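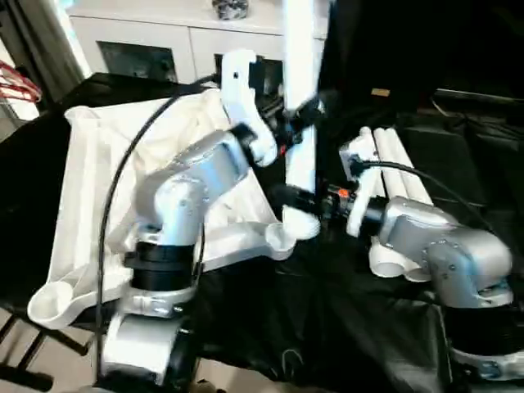 Notebook, December. Sourdough crackers, batch whatever comes after the last one.

Started 6:40 a.m., which I note only so that it's on record that I was up. The starter had doubled and begun to slump, so I'd missed the peak by an hour or so. Used it anyway. The last three entries in this book begin with the same confession.

The problem is still the one from November: crackers that snap beautifully out of the oven and bend like a library card by the next afternoon. Harvey Gauthier has a theory about the jars. Imani has a theory about Harvey. My own theory is that we're pulling them too early because they look done, and we're all suckers for an even tan.

Dough as mixed: 800 g of the blend (the Zamora stone-ground rye plus the ordinary white, same split as before), discard starter, olive oil, salt, water by feel. I know. "By feel" is what I wrote in October too, and then spent a morning trying to work out what October's hands had been feeling. So for once: it came together as a stiff dough that didn't stick to the bowl, cleaned the sides, and tore if pulled fast. Not weighed. Next time weighed. (I've underlined this in the paper copy. It's also underlined on the page before.)

Rested it for 30 minutes under a towel. Carmela wants it rested overnight and has a point about the rolling, since the short-rest dough fights back and creeps in at the edges the minute you turn around. Against that, the overnight dough from the Lesulau trial went so sour that Jalen asked if we'd dropped one in vinegar. He then ate most of the tray, so take it as you like.

Rolling. The pasta machine is back from wherever it goes. Took the sheets down to setting 5, docked them with the fork, cut them in long strips. I still think docking is the step we're laziest about. Half of a sheet with the fork marks close together, half with them far apart, same tray, same shelf: the close half stays flat, the other half comes up in blisters. The blisters look terrific and burn at the top while the rest is still the color of a manila envelope. They also hold a dip better, as Wahyudi keeps pointing out, and he's right, so I've stopped arguing and will just call them a separate product.

Salt goes on before the oil brush? After? We have entries saying both, in the same handwriting. Today: oil first, then salt, then a very light pass with the rolling pin to press it in. Lost almost none of it in the tray.

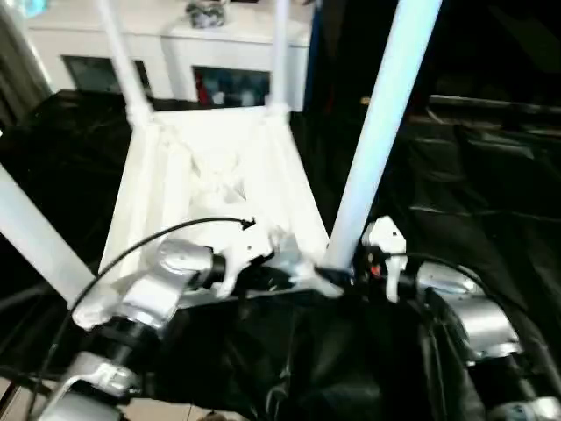

Baking next, and the part of this I care about. Split the batch in two.

First half: the usual. Hot oven, out when brown at the edges, onto the rack.

Second half: same hot start, but pulled when barely colored, left on the rack while the oven fell, then put back in at the lowest mark on the dial with the door propped on a wooden spoon. Left there until I remembered them. I'd like to give a better figure than that. The phone rang, and it was the flour people about the invoice, and the flour people are never brief. When I got back the kitchen smelled like toast and the spoon had a warm end and a cool end. The crackers had not taken any more color that I could see.

On texture: the first half snapped. The second half didn't so much snap as shatter, with a dry click, all the way through the middle. Broke a thick one on purpose from each lot. The first-half cracker had a faintly leathery line down the center, thinner than a pencil mark. I've been looking at tops for two months and the trouble was sitting in there the whole time, waiting to soften everything around it.

Obviously one broken cracker from each lot is a rumor with crumbs on it. Still, it fits. The outside dries, the inside doesn't, you seal the jar, the water evens itself out overnight, and by lunch you have a library card. Harvey's jars may be innocent. I haven't told him yet, as he has bought new ones.

Storage test, set up at noon: both lots fully cooled, in matching jars, lids tight, on the shelf over the sink where it's most humid. A few loose from each lot on a plate next to them, to see what the air does without help. Labeled with tape on the jar this time and not on the lid. Those who were present for the Great Lid Swap will know why.

Flavor notes, for completeness. The rye comes through more in the second half, a bit nutty, and the sourness is lower. I wouldn't have guessed that a slow drying would take the edge off, and I'm not ready to say it did. I'd also had two cups of coffee and part of an orange by then. Someone who hasn't should taste them blind.

Seeds: skipped. I had the caraway out and then remembered the Imau batch, where we changed the flour, the seeds and the oven all on the same morning and learned that crackers can be different from other crackers. One thing at a time. The caraway is back in the drawer looking hurt.

Cost, before anyone asks. The second bake adds oven time but at the lowest setting, using heat we'd otherwise be giving to the kitchen. If we line it up behind the morning bread it should be close to free. I say should. The bread schedule is kept on the whiteboard by a method I've never understood, and I'm a little afraid to lean on it.

Passed the broken pieces around at the end of the day and read the above out loud, minus the part about the jars.
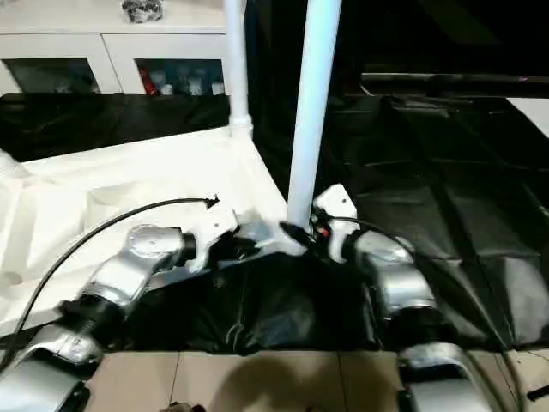
Carmela Melis objected that the center line could be a rolling problem and not an oven problem, that a sheet folded once too often on its way through the machine will trap a layer that never dries whatever you do to it afterward, and that I'd folded mine. I had. Twice, if we're being strict, to square up the ends. She'd like the same split repeated with unfolded sheets and ragged ends, and says the ragged ones taste better anyway, on account of being uglier.

Fair. It does mean that today's result is two changes holding hands, or one change and one bad habit. The two lots were both folded, though, so whatever the fold does, the second bake seems to deal with it. Wrote this on the board. She wrote "seems" next to it and circled hers.

To do:

Weigh the water. Weigh the water.
Repeat with unfolded sheets, same split, same shelf.
Put a timer on the second bake and carry it with me if the phone goes.
Ask Jalen to taste blind before he has lunch, as after lunch everything is "good."
Find out whether the Droltovard salt is finer than the old one or I'm just pressing harder.
Return wooden spoon to Imani, or buy her a new one, depending on how she feels about the warm end.

Jars get opened tomorrow after the bread is out. Plate crackers already slightly soft at 5 p.m., both kinds, so the air at least plays no favorites.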